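Introduction to Spacecraft Systems
Handout 5: Attitude, or where the satellite is looking
Lecturer: Seraina Frei
Exercises: Cyrill Grabner

In the last lecture we spoke about orbits, and we treated the satellite as a small point that falls around the Earth. For the orbit this is good enough. But a real satellite has a front and a back. The camera must look at the ground, the solar panels should see the Sun, and the antenna should be turned to the station when we want to talk with it. The direction in which the body of the satellite is turned is called its attitude. The word has nothing to do with altitude, and please be careful with this in your written work, I read it wrong every year.

Orbit and attitude can be studied almost separately. If you turn a satellite around its center of mass, it continues on the same orbit. There are exceptions, and we come to one of them in section 3.

1. Describing the attitude

We need two sets of axes. The first set is fixed to the body of the satellite. The second set is the reference, and we can choose it. For an Earth observation satellite it is comfortable to take one axis pointing down to the center of the Earth, one axis perpendicular to the orbit plane, and the third one that completes the set. On a circular orbit the third axis points along the direction of flight. The three angles between the two sets have the same names as for an airplane: roll, pitch and yaw.

Three angles are easy to imagine, but they have a problem. At certain positions two of the rotations become the same rotation, and the equations have no clean answer anymore. For this reason the software on board normally uses quaternions, four numbers with one condition between them. You do not have to calculate with quaternions in this course. You should know why they are used.

2. Measuring the attitude

Before we can correct something we have to know it. The usual sensors are the following.

Sun sensor. It gives the direction to the Sun. It is cheap, light and very reliable. In the shadow of the Earth it gives nothing.

Magnetometer. It measures the magnetic field of the Earth. The computer compares the result with a model of the field for the present position, so the orbit must be known as well. It works day and night, but not very exactly, and the electric currents in the satellite disturb it. This is why you sometimes see it on a small boom, away from the electronics.

Horizon sensor. It looks for the border between the warm Earth and the cold sky in infrared light. It is good for finding "down".

Star tracker. A camera that takes a picture of the stars and compares it with a catalog in memory. It is the most exact of the sensors in this list. It does not like the Sun in its view, and it does not like fast rotation, because then the stars become lines.

Gyroscope. It measures how fast the satellite turns. It does not tell where the satellite is looking. We can add up the rotation over time, but the small errors are added up too, so after a while we need another sensor to correct it.

One direction alone is not enough. If you know only where the Sun is, the satellite can still be rotated around the line to the Sun and the sensor would show the same value. You need two different directions, and they should not be close to parallel. Many students lose points here in the exam.

3. What disturbs the attitude

Space is not perfectly quiet. In low orbit we have four effects to think about.

a) Air. There is no sharp end of the atmosphere. The line at 100 km is a convention, and above it there is still a little gas. Our course satellite Larkora flies at 342 km, which is low, and at this altitude the air is usually the largest of the four. The force slows the satellite down. If the force does not go through the center of mass, it also turns the satellite. Here attitude and orbit are connected: a satellite that flies with the panels flat against the air stream loses altitude faster than one that flies with the edge forward.

b) Gravity gradient. The part of the satellite that is nearer to the Earth is pulled a little stronger than the far part. A long satellite therefore prefers to stand vertical. This can be a disturbance, or it can be used on purpose with a long boom.

c) Magnetic field. Every loop of current on board behaves like a small compass needle.

d) Sunlight. Light has momentum and pushes on the surfaces. In low orbit this is weak. In high orbits, where there is practically no air, it becomes important.

All these torques are very small. But a small torque which acts in the same direction for many orbits gives a large rotation in the end.

4. Reaction wheels

A reaction wheel is a motor with a heavy disk. When the motor makes the disk turn faster in one direction, the satellite begins to turn in the opposite direction. The total angular momentum stays the same. You can try this at home on an office chair with a bicycle wheel, but hold it well.

Worked example. A wheel spins at 2,018 revolutions per minute and the satellite is at rest. The moment of inertia of the satellite, around the axis of the wheel, is 1,000 times the moment of inertia of the wheel. Now the wheel is braked until it stands still compared to the stars. How fast does the satellite turn?

The angular momentum of the wheel goes completely to the satellite. The speed is divided by the ratio of the inertias:

2,018 / 1,000 = 2.018 revolutions per minute

One revolution is 360 degrees and one minute is 60 seconds, so the result is 12.1 degrees per second. For a star tracker this would be much too fast. The direction is the same direction in which the wheel was turning before. Think about why this is not opposite, as in the paragraph before. (When we brake the wheel, we change its momentum in the other direction.)

Three wheels with axes in three different directions are enough for full control. Many satellites carry four, with inclined axes, so that one of them may fail.

5. Saturation and how to get rid of momentum

A wheel can only take momentum from the body or give it back. It cannot remove it from the whole system. If the air pushes always on the same side, the wheel must turn faster and faster to hold the satellite quiet, and some time it reaches its highest speed. We say that the wheel is saturated. After this it cannot help in this direction.

To unload the wheel we need a torque from outside. There are two common methods.

Magnetorquers are coils or rods which push against the magnetic field of the Earth. They need electricity and no fuel. The torque is always perpendicular to the local field, so at one given moment we can control only two axes. Along an inclined orbit the direction of the field changes, and with some patience all three can be reached. Far from the Earth the field is too weak for this.

Thrusters work everywhere. They use propellant, and when the propellant is finished there is no more of it. They should fire in pairs, otherwise they change the orbit a bit too.

Veronika Widmer asked in the lecture if one could simply switch off the saturated wheel. One can, but the momentum does not disappear. Friction brings the wheel slowly to rest and the satellite takes over the rotation.

6. Modes

The control software has several modes, and only one is active. Directly after separation from the rocket the satellite usually tumbles, and the first mode (detumbling) only reduces the rotation, with magnetometer and coils. Then comes a Sun mode, to charge the battery. Fine pointing is used when everything is healthy. If something goes wrong the software returns to safe mode, which must need as few parts as possible. For the group work, please draw the modes of Larkora as boxes with arrows, and write on each arrow the condition for the change.

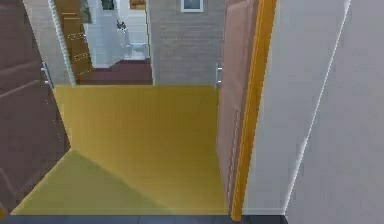 7. For the next session

Read the chapter on power in the Grabner notes, without the part on nuclear sources. Solve exercise 13 and repeat the worked example with the wheel braked only to half of its speed. Rahel Gruber and Hermine Kofler present their comparison of star trackers first, then we start with batteries.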